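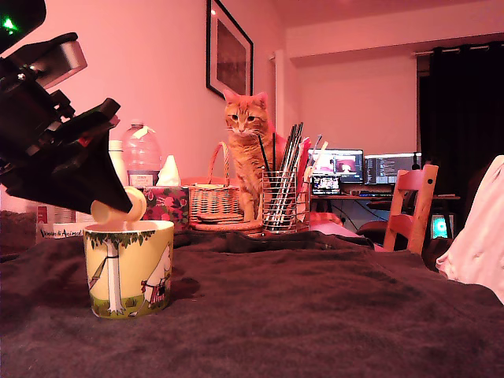
*Progress Report No. 6*

2020-03-26

To the Halvorsen Fund, with thanks for your patience - I know this was promised a little sooner!

The main thing I have to tell you about is the demonstration of Troketti, the household arm your grant has been paying for. We wanted a home and ordinary things, mugs and lids and clothes, so that people could judge the arm against the kind of clutter they live with themselves. I talked far too much at the start, as I usually do, and then let the arm get on with the handling tasks while people asked whatever they liked.

Most of the questions were about lids. A lid is a fussy thing for a gripper, being thin at the rim and easy to tip, and I was glad to have a long talk with the two teachers from Otlow about how much of the job is seeing and how much is feeling. They would like to bring the subject into their science lessons, and I have promised them our notes once they are fit to be read by anybody but me.

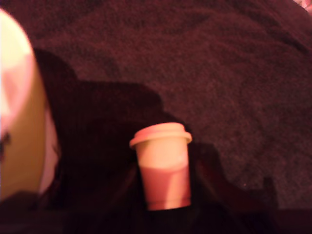

They also asked how hard the fingers squeeze, and I had to say that our settings are still cautious. A paper cup and a china one want very different treatment, and for the time being we choose the grip by hand before each task. Having the arm choose for itself is the work I would most like to finish by July, and Grunley has agreed to lend us a force gauge for it.

On the money side, we have spent $2505 of this period's grant. Of that, $430 went on replacement finger pads and $115 on printing the handouts - more than I had planned, but every copy was taken and I have had two requests for the file. The rest was bench time and travel.

Cloth remains our weakest area. Folds change shape as soon as they are touched, and the planning software still takes longer over a sleeve than I would like.
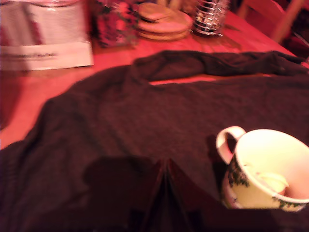

Kaan Soylu wrote to me afterward that he would put the clothes first next time, while everyone is fresh, and leave the cups for later, as people will happily watch cups all day. He also wanted the arm to move more slowly near the table edge, and asked whether visitors might pick the next task themselves. I have said yes to the slower speed, and would welcome your view on the other two before I draw up the next plan.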